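Print
E-mail

July, early. Up before 6, could not sleep with the heat. Coffee, then straight back at the hall because if I stop now it stays like this till winter. Still boxes from the Clikulport flat I havent opened. Told myself 4 a day. Did 2 yesterday, both of them cables.

Rang Ravura about the storage unit, on hold forever, they want 600 for the next quarter. No. Everything comes home and gets dealt with or goes. Ender pickup is booked for the afternoon, reference 3956, writing it here so I don't lose it again.

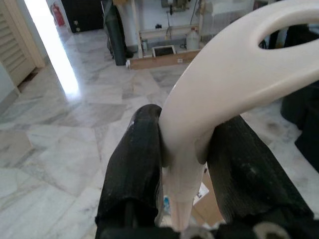

Domański

Cream-white plastic thing with the long oval hole in it. Glossy, big curve to it, narrow stem going a bit pinkish at the bottom. Can't for the life of me remember what it belongs to. Handle of something? Tried it against the laundry stuff, the old fan, the stool. No. Keep pile for now, which is getting to be a problem, the keep pile.

Cardboard still flat on the floor with the white paper on it, must go down with the recycling tonight. Marble is lovely when the light comes in through the doorway, whole floor shines, and then you see every bit of dust. Mop later. Or tomorow.

Louvered door needs doing too, all those slats. Old toothbrush and soapy water I think, did the kitchen one that way and it took a whole evening of radio.

Lunch was bread and the end of the cheese, standing up. Need: trash bags, tape, bulb for the landing, something for dinner that isnt bread.

Ender just texted, they're coming early. Two bags not even tied yet. More later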